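Exhibition Diary: Installation Week, Second Entry

The loan crates for the Stidusia retrospective were released from the receiving dock shortly before 8 a.m. and moved to the upper gallery in two groups. The larger group holds the original cels and background paintings from the first television series. The smaller holds the pencil layouts for the feature film, which have not been shown outside the studio archive before. Both were left closed for the required period so that the contents could adjust to the gallery air.

Condition checking began at midday. The checklist supplied by the lender names 162 cels, and each must be compared with its photograph before it may be placed on a wall or in a case. The department completed 73 by the close of the day. Most are in the state recorded. Several of the night scenes show slight lifting of the paint along the line work, and these have been set aside for the conservator, who will decide whether they can hang upright or must lie flat. If they must lie flat, the third room will need another table case, and the wall text that refers to "the works opposite" will have to be rewritten.

The order of the rooms was discussed again. The plan approved in December places the manga pages first, then the television series, then the film. The studio has now asked that visitors meet the film at the entrance, on the ground that the public knows it best. This department holds to the approved plan. The story was drawn for the page before it was drawn for the screen, and the early chapters explain a good deal about the later color choices, most of all the pale green used for the harbor at dawn. A written reply has been prepared. It offers the studio the large banner over the staircase, which may carry a film image.

Lighting levels in the first room were measured and found too high near the east wall. Two lamps have been removed and one turned toward the ceiling. The printed pages can bear more light than the cels, but the same limit will be used throughout so that visitors' eyes need not adjust from one room to the next.

The gift shop portion of the project was reviewed in the afternoon. The shop will carry the catalog, postcards, and a selection of character goods from several series, as it did during the spring exhibition.

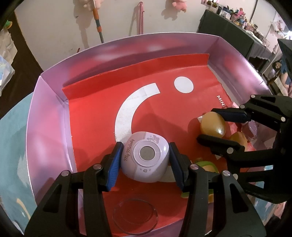
My Melody device in a box tray.

The catalog itself remains the chief concern. Mornari, the printer, has sent a second proof of the color section. The reds are much improved. The skin tones in the festival chapter are still too yellow, and the double page showing the market street loses a figure in the fold. A corrected layout was sent back before 5 p.m. with a request that the binding margin be widened on that page alone. The first delivery is to be 400 copies, with the balance to follow after opening week. It would be preferable to have the full order in the building from the start, but the storage room is occupied by empty crates and will remain so until the outside store accepts them.

The life-size figure of the ferry captain has been assembled at the foot of the staircase. Drakunon, the fabricator, shipped it in five parts and provided clear instructions. The coat was found to have a small scuff at the hem, noted on the delivery form and visible only from behind. A low rail will be placed around the base. Visitors will wish to be photographed beside the figure, and the floor there has been marked to keep the line clear of the elevator.

Advance ticket sales stood at 711 this evening – more than the previous animation exhibition had reached at the same stage. The Saturday morning question, as it was called in the meeting, was whether timed entry should apply on every day or only on the busiest ones. It was agreed to apply it throughout the first two weeks and to review the matter afterward.

The screening room is behind schedule. The projector was hung, but the curtain track supplied by Sotiropoulos is shorter than the opening and leaves a gap on the left side through which light enters from the corridor. A replacement length has been requested. Until it arrives, the test reel will be run after hours. The sound was tried at a low level and carries into the second room more than expected – a carpet panel on the shared wall may be enough.

For tomorrow: resume the condition checks at cel 74, confirm the table case with the conservator, send the reply to the studio, and have the label for the opening storyboard reset with the correct chapter title.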